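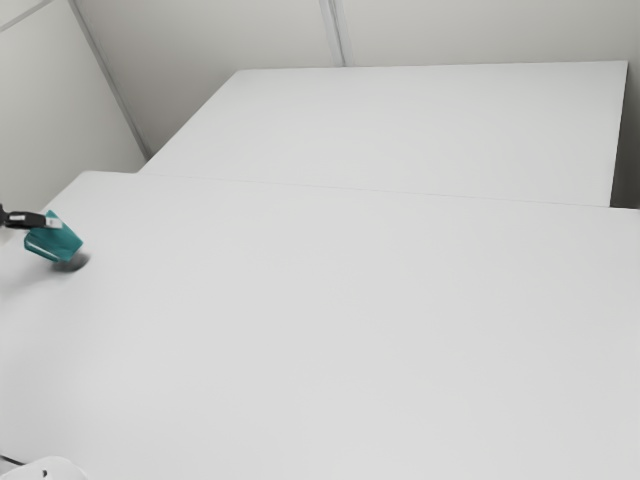
Back Issue Corner: why you should be reading Droltberg

29 October 2026

Every few months a series comes along that makes me bother everyone I know until they borrow my copies, and right now that series is Droltberg. It has been running since April, it just hit the end of its first big story, and I have read the whole thing three times (the last time in one sitting, with a sandwich going stale next to me). If you have been holding off because the first issue looked like one more moody city book, please go back and give it another try!

Mild spoilers for the first five issues below. I'll warn you before I get into the sixth.

The setup

Droltberg is a port city built on top of an older port city, and the old one never quite stopped working. The streetlights upstairs run off machinery downstairs, and the machinery is looked after by a guild of people called wicks. Our lead is a former wick known only as the Lamplighter, who walked off the job years ago and now spends her nights pulling people out of the flooded levels. She can take the light out of any lamp and carry it in her hands. She can also put it back somewhere else, and that turns out to be a lot more useful in a fight than it sounds.

The first issue opens in the middle of a rescue. There is no origin page, no caption telling us who she is, and the only thing she says for nine pages is "Hold on to the rail." I loved it. We learn what she can do by watching her run out of it, one lamp at a time, until she is standing in the dark with a kid on her back and something large moving in the water. Then we cut to the surface, where a city inspector is signing a form that says the lower levels are empty.

That cut is the whole series in one page turn.

The villain

I was ready for a crime boss, and for two issues the book lets you think you have one. A smuggler named Brunton has been buying up old pumping stations, he has a gang with matching coats, and he gets a great entrance on a barge. Then in the third issue he comes to the Lamplighter for help. He's terrified. The stations he bought have been switching themselves on, and the men he sends down to shut them off come back polite, rested, and unable to remember his name.

What is doing it is called the Plirnell, and I am going to be careful here, because finding out what that word means is one of the best slow reveals I've read in a monthly comic. I'll only say that it shows up in the background lettering from the second issue on, that it is on a shop sign and a ferry ticket and the spine of a book, and that I missed every one of them the first time through. Go back and look. It's so much fun.

Brunton himself has become my favorite character. He is a coward and he knows it, and the script never makes him suddenly brave to get out of a plot problem. When he does the right thing in the fifth issue he does it badly, late, and while complaining. There's a two-page conversation between him and the Lamplighter on a stalled elevator that has no action in it at all, and I would put it up against any fight scene this year.

The art

The color work deserves its own newsletter. Upstairs is flat and a little washed out, all chalky blues and tans. Downstairs, the only color comes from whatever light the Lamplighter is carrying, so if she has pulled it from a green signal lamp then the whole sequence is green, and when she trades it for a kitchen bulb everything warms up at once. You start to read the color the way you'd read a health bar. By the fourth issue I was flipping ahead to see if the pages got darker (they do) and then flipping back feeling guilty.

Panel layouts stay simple most of the time, usually five or six to a page, and the artist saves the big spreads. There is one in the third issue where we finally see the old city from a distance, stacked up in layers with stairs running between them, and I spent a good ten minutes following one staircase from the top to the bottom. It goes somewhere, too. It's the same staircase she uses in the fifth issue.

My one complaint is the fight on the ferry deck in issue four. Two of the wicks are dressed alike and have close to the same haircut, and I lost track of who had been thrown overboard. I had to read on to the next scene and count back from who was dripping.

The sixth issue (spoilers from here to the next heading)

OK. So the Lamplighter gets to the Great Lamp, the one the entire guild was set up to protect, and we have been told since page one that if it goes out the upper city goes with it. Every story beat has been pushing toward her either saving it or having to take its light for herself. And she gets there and it is already out. It has been out for years. The wicks have been climbing down every night to polish a dead lamp because their teachers told them to, and the light upstairs has been coming from the Plirnell the whole time.

I put the book down and walked around the room.

It makes so many earlier moments read differently. The reason she left the guild, for one, which we had only seen from the point of view of people who were angry with her. The inspector's form, for another. He wasn't lying to cover up a crime - he had been told the truth by someone who was keeping a much larger one from him. And poor Brunton, who paid good money for pumping stations that were never pumping water.

The last page has her sitting on the steps with one small light left between her palms, deciding where to put it. We don't see where. The next arc, Orkberg, is named for the sister city across the bay that has only been mentioned twice, and both times by people who wanted to change the subject. I have theories. I have so many theories. I'm fairly sure the kid from the first issue is from there, since he is the only character who has never once asked why it's dark.

Where to start, and what to buy

Start at issue one. I know people like to ask for a jumping-on point, and the fourth issue is advertised as one, but it gives away the best part of the Brunton story in its recap text and you'd be cheating yourself.

The single issues are still easy to find. The collected edition of the first six is out next month, and it comes with 35 pages of extras at the back, including the early designs for the Lamplighter (she had a helmet! I'm glad she lost it) and the full map of the lower levels that ran in pieces on the back covers. If you have been trying to tape those together at home like I was, you can stop now.

There is also a hardcover limited to 2935 copies with a different cover and a ribbon. The insides are the same. I ordered one anyway, and mine will be number 2737 if the confirmation email is right, so if you get 2736 or 2738 please write in and say hello.

A note for parents, since a couple of you asked last time: there's not much blood, and the language is mild, but the third issue is properly scary. The scene where the coat gang comes back smiling got to me, and I'm well past 30. I would say it's fine for most teenagers who like a creepy story, and I'd read it yourself first for anyone younger than that.

Reading order, if you want everything

Issues one through three, then the short story "Low Tide," which was printed in the publisher's spring sampler and takes place on a single night between the third and fourth issues. It's eight pages, it's all Brunton, and it explains where he got the dog. After that, four through six. The sampler was free and plenty of stores still have a stack of them by the register, so ask before you go paying for one online.

The letters page is worth your time as well. The writer answers questions in it and has been dropping bits of city history that haven't made it into the story yet, like the year all the bells were melted down, and what the wicks are paid (very little, plus candles). In issue five a reader asked whether the Lamplighter has a real name and the whole reply was "Yes, and you've read it." So of course I went back through all five issues with a pencil. My best guess is on the ferry passenger list in issue two, third line from the bottom, but I'm not ready to bet the hardcover on it.

Next time I'll be going through the first issue of Orkberg, plus the pile of mail you sent about last month's team-up column. Keep those coming. If you've read the sixth issue and you think you know where she put the last light, send me your guess and I'll run a page of them, with spoilers marked.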